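Please Hold for Flurnside

The hold music at Flurnside Plumbing Supply is a pan flute version of a song I used to like. I have now heard it for 25 minutes, which gives me time to think about how the company came to own a phone menu with seven options, two of which lead back to the first.

Santeri Aaltonen, who runs the front office, blames growth. "We had one phone and one person who picked it up," he told me. "Then we got a consultant."

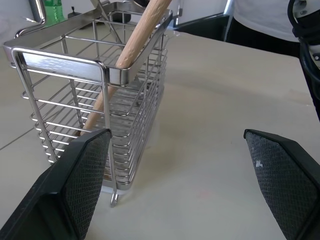

The consultant recommended a system called Metwally, and Metwally recommended departments. Flurnside had 20 employees and no departments, so it made some up. Press four for Logistics and you get a man named Turkus, who drives the truck and would prefer that you didn't call while he's on the highway.

Customers adapted. Contractors passed around the direct line to the warehouse the way teenagers pass around a fake ID. One regular learned that shouting "faucet" at the recording got him a human, and he still does it, mostly out of habit.
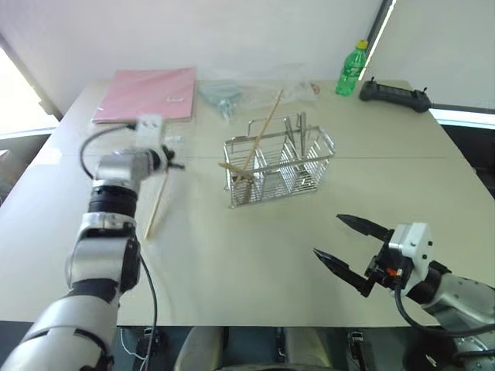 The Return of Lukia

Lukia was the old answering service, dropped to save money and rehired in July after a bad Wednesday when every call in the building rang in the break room. Ching-wen Yip takes most of Flurnside's calls there now. She writes down the name, the number and the size of the pipe, and she reads all of it back.

"People apologize to me," she said. "They've rehearsed for the menu and then I just say hello."

The menu survives after six in the evening. So does the pan flute.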